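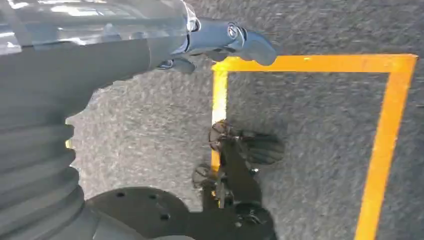 Zuswood to Open Shared Office Floor in Gilchrist This September

GILCHRIST – Zuswood will open a shared office floor for small businesses in the former Dasura building in September. The floor has 289 desks and 2 meeting rooms, and members may use it from 6 a.m. to 10 p.m.

The building had been without a main tenant after Dasura moved its staff to a smaller site. Zuswood signed a lease on the second floor in the spring and hired local contractor Stemuso to handle lighting, wiring and interior walls.

"We had a lot of calls from people working out of spare bedrooms and garages," said Trudy Doolan, general manager of Zuswood. "They wanted a desk, a door that locks and a place to park. That is what we are offering."

Desks can be rented by the month, with no long contract. Members who sign up before opening pay a deposit of $500, which is returned when they leave. Parking is included. Mail handling costs extra.

Murray Fairweather, who is in charge of the building work for Stemuso, said the old ceiling lights have been taken out and the heating controls split so that each side of the floor can be set separately. Work on the kitchen continues, and the elevator will be inspected before the first members move in.

Zuswood runs one other shared office, on the north side of town, and it will stay open. Members of either location may book the meeting rooms at both.

Applications are being taken at the Zuswood front desk.

Contact: Angus Quinlan, Zuswood press office

Comments (3)

Costel Stojanovska
Is the deposit per desk or per company? We would need four.

Rangi Tautahi
Good to see that building used again. Hope they fix the parking lot entrance, it floods every winter.

deskjockey
10 pm close is too early for me but the price isn't bad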